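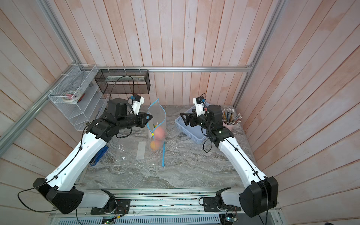 Bendthorpe Opens Its Tool Library to the Whole County

BENDTHORPE, 20 May 2019 - The Bendthorpe Tool Library is opening its shelves to every household in Plallbridge County starting this week, and we could not be happier to share the news. Until now, borrowing was limited to people living inside the town line. From today, anyone with a county address can sign up for a free card and take home a drill, a tile cutter, a pasta roller or a post-hole digger for up to two weeks.

The library has been lending tools out of the old feed store on Mill Street for the past few years, and it has grown faster than anyone on our team expected. Members made 1,427 loans last year. Hand sanders were the favorite by a mile, followed by the tall ladders and (to our great surprise) the cider press, which had a waiting list from the end of summer right up to the first hard frost.

The county-wide opening comes with a bigger collection. Over the winter we took in 200 donated tools, and every one of them has been cleaned, tested and tagged. Many came from a single workshop whose owner was moving to a smaller house, and that gift alone filled the back wall with clamps, hand planes and a lovely set of wood chisels. There is a bench grinder too, along with more garden shears than we know what to do with. Please borrow the garden shears!

What's new for members

Longer hours. The library will now be open Tuesday through Saturday, with late closing on Thursday evenings for people who work in the daytime.

A second pickup point. Members on the north side of the county can ask to have smaller items sent to the Plallbridge branch library, where they will be held at the front desk for 2 days. Large items such as ladders, tillers and the cider press still have to be picked up and returned on Mill Street.

Online booking. The new catalog runs on Plotex, and it shows what is on the shelf, what is out and when it is due back. Members can reserve an item up to a month ahead, so there is no more driving across town to find out the carpet cleaner left ten minutes ago. Phone bookings are still welcome.

A kitchen shelf. This was the most requested addition in our January survey. It holds pressure canners, dehydrators, big stockpots, cake pans in odd shapes and a sausage stuffer. Nuchit, the hardware store next door, has kindly donated jar lifters and lid racks to go with the canners.

Learn as you borrow

The library will also run free Saturday morning classes through the summer. Each class has room for 40 people, and no experience is needed. The first few cover sharpening kitchen knives, patching drywall, fixing a dripping faucet and putting up shelves that stay up. Later in the season we will move outdoors for fence repair, pruning and a session on building raised beds, where everyone will get a turn with the saws.

Children are welcome at the classes with an adult, and there will be a small side table with sandpaper, glue and scrap wood for them. Last summer's birdhouse morning was so popular that we are doing it again - bring an apron, the paint gets everywhere.

How to join

Bring a photo ID and something showing your county address to the front desk on Mill Street. Signing up takes a few minutes and you can borrow the same day. Current members don't need to do anything, and existing cards will keep working. There is no membership fee. Late returns are charged by the day, and normal wear is never charged.

Gas-powered tools, the tiller and the chainsaw can only be borrowed after a short safety talk, which staff are glad to give at the desk.

We are still accepting donations, especially cordless drills with working batteries, socket sets, sewing machines and canning gear. Please call before bringing in anything too heavy for one person to lift.

About the Bendthorpe Tool Library

The Bendthorpe Tool Library is a nonprofit lending library for home, garden and kitchen tools. Press questions and requests to visit can be sent through the contact form on our website or left at the front desk during open hours.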